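Rollia Countertops — Frequently Asked Questions

Prices, sealing, stains, what to do before we come. If its not on here call the shop, ask for Deming. Phones on till 5, Thursday till 7.

Do you do granite only?
Mostly. Granite and some quartz. No marble anymore, too many callbacks. Laminate no, try the big stores.

How long does the whole thing take?
Template visit first, then 10 working days to cut and polish, then install. Install is normally one day. Big kitchens or anything with a waterfall end, plan on 2. October is our worst month so book ahead if you want it done for the holidays.

What's the deposit?
$500 to hold the slab. Comes off your final bill. Refundable until we cut, not after. Please don't ask Shaohua to bend on this, she can't.

Can I pick my own slab?
Yes and you should. Granite is a natural product, the sample chip in the showroom is one corner of one stone. Come to the yard, bring a cabinet door if you have it. Closed shoes please, no sandals.

My slab doesn't look like the sample. Is that a defect?
Usually no. Speckle size and color move around from slab to slab, even in the same lot. Cracks that go through, yes, call us. Tiny pits you can feel with a fingernail are normal for granite. We fill the bigger ones in the shop.

Will a beige or brown speckle look too busy?
Depends on the room. Mottled stone hides crumbs and water spots, plain dark stone shows everything. With a wood floor most people end up going warm, cream and tan and a bit of dark fleck in it. If your backsplash already has a pattern go calmer on the counter. We keep loaner samples, take one home for the weekend and look at it at night with your own lights on. 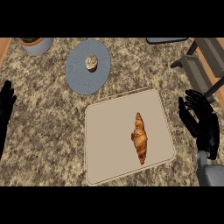 Speckled granite, beige and brown mix, with wood flooring.

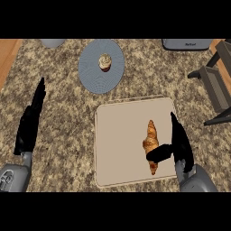 Polished or honed?
Polished is easier to wipe and what most people want. Honed is the matte one. Looks great, needs more sealing and shows greasy fingers. Same price either way.

Do I have to seal it?
We seal before it leaves the shop. After that do the water test — put a spoonful of water on the counter, wait ten minutes, wipe. Dark patch underneath means time to reseal. Lighter stones need it more often than dark ones. You can do it yourself with any sealer made for granite, read the can, wipe off the extra before it dries or you get a haze. Haze comes off with more sealer and a clean rag, rub while its still wet.

What do I clean it with?
Warm water, drop of dish soap, soft cloth. Dry it after. No vinegar, no lemon, no bleach, no scouring powder. Glass cleaner every once in a while won't kill it but don't make it a habit.

Oil stain?
Baking soda and water, mix to a paste, put it on thick. Cover with plastic wrap, tape the edges, leave overnight. Scrape with something plastic. Old stains may take a few rounds. If it's still there after that send us a photo and we'll tell you if it's worth a visit.

Can I put hot pans on it?
Granite will probably be fine, the sealer and the seams maybe not. Use a trivet. Quartz — always use a trivet, scorch marks in quartz are not covered.

Can I cut on it?
You'll ruin the knife before the stone. Use a board.

Potted plants?
OK with a saucer. Wipe underneath now and then, trapped water leaves a ring and so does fertilizer. Unglazed clay pots are the worst for this.

Where will the seam go?
Gerasimos marks it at the template visit and you sign off on it. We try to keep it off the sink and away from the dishwasher. On busy speckled stone you have to look for it, on plain stone you will see it. No seam at all isn't possible on most L shaped kitchens.

What do I need to do before install day?
Empty the base cabinets, top drawers too. Old counters off unless you paid for tear-out. Sink and faucet on site, still in the box is fine. Clear path from the door, and somebody over 18 home the whole time. Pets in another room pls.

Do you hook up the plumbing?
No. We cut the sink and faucet holes and mount undermount sinks. Book your plumber for the day after, the glue has to set.

How much overhang before I need brackets?
Anything past 10 inches gets brackets, tell us before templating if you want stools there. Bracket price is on the quote as a seperate line.

Is there a warranty?
Workmanship, 2 years. Seams, edges, sink mounts. Not chips from dropped pans, not stains. Keep your job number, it's on the top right of the invoice.

Do you sell remnants?
Yes, back of the yard, price is chalked on the stone. Good for a vanity or a small table. Cash or card, we don't hold them.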